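Old Sastry Road bridge to get new deck boards before winter

By the Bellness Township news desk

If you have lived in Bellness for any length of time, you have an opinion about the bridge on Old Sastry Road, and you have probably shared it with somebody at the feed store. It is too narrow, or it is just the right size to keep the trucks away. It rattles the fillings out of your teeth, or it makes the nicest sound of any road in the county. Whichever side you come down on, you will want to know that the township supervisors voted Wednesday evening to go ahead with replacing the wooden deck, and that the steel truss itself is going to stay right where it is.

That second part drew a good deal of applause from the folks in the folding chairs, several of whom had come expecting a fight. Talk of a concrete replacement has been floating around since the spring before last, when the engineering report first came back, and there was a stretch when it looked as though the old span might be sold off for scrap or hauled away to a park somewhere. The report recommended new decking, repairs to some of the floor beams underneath, and a fresh look at the posted weight limit. It did not call for a new bridge, though it did lay out what one would cost, and that number seems to have settled the question for most of the people who read it.

Kumaresan Salian, the township's road superintendent, has been patiently answering questions on the subject for so long that he brought his own coffee and a cushion to the meeting. He told the supervisors that the truss had come through its inspection in better shape than he had feared, and that the trouble is almost all in the wood and in the places where the wood sits on the steel and holds the damp.

"You can keep a bridge like this going for a very long time if you look after the parts that wear out," Salian said. "The boards are the part that wears out. They were always meant to be changed, same as the tires on your car. We've just let this set go longer than we should have."

The work calls for 285 new planks, to be sawn and treated at the Romex yard over in Dernon and delivered in two loads. They will be laid crosswise, the way the present ones are, which pleased those who had worried about a modern surface going down over everything. A coat of asphalt was considered and dropped early on. It would have added weight, and Salian said he did not care for the idea of covering up wood he would then be unable to check.
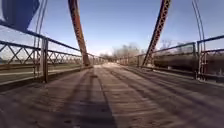

What it means for your drive

The bridge will be closed to all traffic for 14 working days, beginning after the fall apple weekend so that the orchards on the far side do not lose their busiest customers of the year. (The orchard families asked for this very politely and in great numbers, and they got it.) Rain will push the finish back, as you would expect, and a sign at each approach will carry the current reopening date so that you don't have to telephone the township office to find out, although you are welcome to.

While the deck is up, the detour will run north along the creek to the county highway and come back down past the grange hall. It is a pretty drive but not a quick one, and anybody with a standing appointment on the other side should plan on leaving home earlier. The school bus will use the same route. Families on the east bank will get a letter with the changed pickup times, and if yours hasn't turned up by the week before the closing, the school office would like to hear from you.

Mail delivery will go on as usual from the Dernon side. The fire company has arranged with its neighbors in Dernon to answer calls east of the creek for as long as the bridge is shut, and the two companies have already driven the roads together to make sure everyone knows the driveways, including the long ones that don't look like driveways at all.

People on foot and on bicycles will have to take the detour too. Salian was sorry about this one, knowing how many of you walk over there in the evening, but with the boards off there will be open water underneath, and there is no safe way to leave a path along the side while the crew is working.

Paying for it

The larger share of the money will come from the road fund, where it has been set aside a little at a time, and the rest from a county grant for small bridges. The supervisors said there would be no special assessment on property owners. A question from the back of the room about whether the work might be put off another year and the money spent on gravel was heard out in full and discussed at some length, and the vote afterward was unanimous.

There was also a long and friendly conversation about what ought to become of the old planks. A good many will be too far gone to be any use, but the sound ones will be stacked behind the township garage and offered to residents at no charge once the job is done. You will need to bring your own help and your own truck, and please bring gloves as well, for these boards have had years of grit ground into them and plenty of old nails besides. The historical society has asked to have first pick of 2 of them for its display on the creek crossings, and nobody objected to that.

A few memories

We put out a call last month for stories about the bridge and have been tickled by what came back. One reader, now 78, wrote that her father taught her to drive by having her cross it back and forth all one Sunday afternoon until she stopped shutting her eyes in the middle. Another remembers being sent down with a broom before his sister's wedding so that the cars would not get dusty on the way to the church, and says he swept the entire length and then watched a hay wagon go over it ahead of the bride. Several of you wrote about the sound. One woman, who moved away to the city and comes home every Thanksgiving, told us she rolls down her window for it no matter how cold it is, with the children complaining in the back seat the whole way across.

We'd be happy to have more of these. If you have a story or an old snapshot you don't mind lending, drop it by the library desk in an envelope with your name and telephone number on the outside. Everything will be copied and returned to you, and we plan to print as many as we can find room for while the bridge is closed and we are all missing it.

The full engineering report and a map of the detour are available at the township office during regular hours, and a copy of each will be kept at the library. Questions about the work can be left for Salian at the garage. He asks that you call before three in the afternoon, when the crew comes in and the place gets too loud to hear the phone.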